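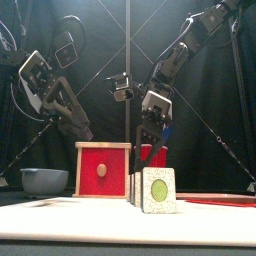
Unit 4. Published diaries and their editors

Reading: Boström, introduction and chapter 2; the Turnton extracts in the course pack.

4.1 Terms

A diary as written is the manuscript. A diary as sold is an edition. Most students will only ever meet the edition, so the first question to ask of any passage is who prepared it and for which readers.

An abridged edition leaves out whole entries. An expurgated edition leaves out or alters matter within entries. Many editions do both, and few say where.

4.2 Case: the Turnton diaries

The manuscript covers 546 entries. The first edition, prepared by Veikko Karppinen, prints 322 of them in a run of 3000 copies. Karppinen marks omitted entries with a row of dots but does not mark cuts inside an entry. Janjua compared the February entries with the manuscript and found sentences moved from one evening to another, usually to bring two remarks about the same dinner guest together.

Bustamante treats these moves as ordinary tidying. Janjua treats them as rewriting. Read both before the seminar and note which passages each one relies on.

4.3 Kinds of change to look for

Names reduced to initials
Insults softened or given to another speaker
Later revisions by the diarist printed under the original date
Spelling and punctuation made regular

The third is the hardest to detect without the manuscript. Knowledge of an outcome in an entry written before it is the usual sign.

4.4 Written work

Choose one entry from the pack that exists in both versions. List every difference, then write two pages on the effect of the changes on tone. Cite the manuscript by leaf and the edition by page. Hand in to Hammad Bhutto by 4 p.m. on the day before the seminar.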